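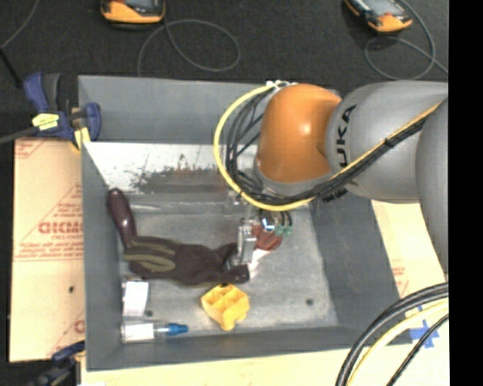
Picking cell, Hamville, during collection for the Dundosum set.

Progress report to Sorko, period ending March

Where we are

The target for this period was 1,000 recorded picks from a cluttered bin. We have that many recordings. After review, 320 of them are fit to train on, and we would like to discuss the word "target" at the next call.

Most of the rejects come from the first weeks, when we labeled a pick good if the gripper closed and something left the bin. Plenty of things left the bin. A fair share left it again on the way to the tray. The label now requires the item to arrive, and the early recordings have been moved to a folder of failures, where they are proving more useful than they ever were as successes. The Rusnák team wants failures for its grasp scoring work and has taken all of them.

What is in the bin

We agreed in the proposal to mix hard and soft items, and we have kept to it. The eggplant-shaped item gives the model very little trouble. Knitted fabric gives it a lot, especially the striped brown piece, which changes shape every time it is touched and likes to lie across everything else. Clear packaging remains the worst case for the depth estimate, and the clear tube with the blue cap has a failure record all its own. The yellow part with the compartments is harder than it looks, as the arm keeps choosing one of the thin walls to hold it by.

Items are reshuffled by hand after every 36 picks. We tried leaving the reshuffle to the arm, to save labor. It made tidy piles in one corner and then did very well at picking from that corner.

Problems

The bin crept during long runs, so the first 100 recordings have a calibration that is correct on average and wrong in each case. The bin is clamped now. We have not tried to repair the old files and do not plan to.

Cable routing on the wrist was redone once. It cost us an afternoon and has held up.

Spending

On budget, apart from socks.

Next period

More soft items, more clear ones, fewer eggplants. We will report usable recordings first and total recordings second, in that order, so the good number no longer has to follow the big one. The updated labeling guide goes to Sorko with the next data delivery.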